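Dreneck two-arm kit from Vastach: notes after a month on the bench

I put off writing this until the kit had been through enough hours to have opinions about. The Dreneck is sold by Vastach as a tabletop package: two arms, two grippers, a controller box, a software license and a support plan. I paid for mine. Nothing below was shown to the company first.

Setup

The manual allows one afternoon. It took me two. The arms themselves go on quickly, and the base bolts line up with the holes they are supposed to line up with. The time goes into cabling. The supplied runs are long enough for a table larger than mine, and the slack has to live somewhere. Mine lives on the floor, in a state I would not defend. If you order, ask for the shorter set. It is the same price and is listed only in the accessories PDF.

Firmware arrived one version behind. The updater asks for a restart between the left and right arm and does not tell you which one it has finished. Watch the log window.

Software

The control package is called Murkport. It installs on a plain Linux machine and has a recorder, a playback tool and a calibration wizard. The recorder is good. Playback is good if the table has not moved. The wizard is slow, and it throws away the whole session if you close the lid of the laptop at step 13, a thing I have now done 3 times.

I run nightly checks through Jenkins, which Murkport supports with a command-line tool. The exit codes are documented and correct. A failed calibration returns 4, and a lost connection returns 70. I mention it only because the last kit I used returned zero for everything, including a power cut.

Grippers

Two fingers on each, black, parallel. Grip force is set per task in a config file. The default is too high for soft fruit and too low for a full mug. I keep separate profiles for produce, plastic cutlery and dishes, and switching between them takes one line. It should be possible to switch in the middle of a task. Support says this is planned for September.

Thin flat objects remain the weak point. A plastic fork lying flush on a board gives the fingers very little to get under, and the approach angle matters more than the force. I get better results coming in from the handle end.

Table layout

My test set is kitchen goods, mostly light plastic and a few bowls. I keep the plate within easy reach of the right arm, and the cutting board on the other side for the left. The tray goes in the middle, where both can get to it. Round fruit on a flat plate is the task I rerun after every update, as a bad calibration shows up there first.

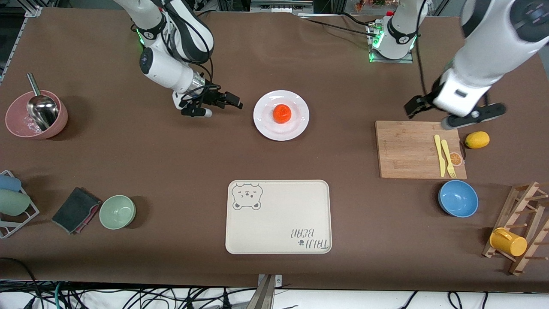
Support and price

Tickets were answered within a day, by someone who had read them. The plan renews yearly and the kit keeps working if you let it lapse, though Murkport stops updating. I will renew once. Spare finger pads are overpriced and I have not found a third-party set that fits.

Next on the list is a second calibration target and a proper cable tray. I'll add the part numbers here when I have them.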